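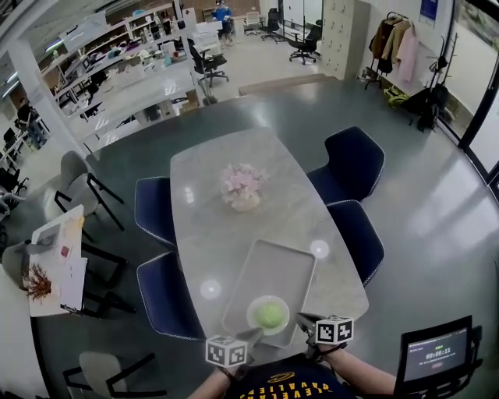

I'd been wearing the Ullent for all of ten minutes when I realised I'd started holding my arms out in front of me like a sleepwalker. You do, at first. It comes as a pair of hand-held grippers with a patterned marker cube on top of each one, and the idea is that you do an ordinary job with them while the kit records how you moved, so that a robot can be taught the same job later on. Lovely idea. My shoulders weren't so sure!

Bronden, who make it, let me have a long go at their office, with Pacita Tan on hand to stop me doing anything daft. She started me on the easy stuff: a bright green ball, a small plate, a tray. I've picked up balls before (I have children) and I was still hopeless. You squeeze, the grey fingers close, and you've no feeling at all of how hard you're holding on, so you end up going by eye. "Slower," Pacita kept saying. "The robot's going to copy that."

Once I'd calmed down it got properly enjoyable. Each go is timed, and the clock runs on a tablet at the side of the table, which is handy if you're the sort who wants to know and a bit stressful if you're me. I'd have liked bigger numbers. I'd also have liked a beep when a recording starts, as I twice did a beautiful run before I'd pressed the button.

Now, money. The pair costs £2000, and then there's Prendance, the service that sorts your recordings and throws out the bad ones, at £99 a month. You can skip Prendance and do the sorting yourself, and Jerome Tagle, who looks after sales, was quite open that plenty of small workshops do. I tried both. Of my first 80 goes it threw out a fair few, and when I watched them back I couldn't argue – there was one where I'd stopped halfway to scratch my nose.

The obvious rival is the Rao, which is lighter and folds up smaller, but I found its trigger stiff and the straps gave me a red mark on the wrist after lunch. The Ullent's are softer. It's the heavier of the two, though, and by mid-afternoon I was resting my elbows on anything I could find.

Would I buy one? For a workshop with a robot arm already bolted down and somebody patient to train it, yes, I think so. For fun at home, no, it's far too dear. Bronden say a lighter version is coming in March at the same price, so I'd hang on for that if your arms are anything like mine.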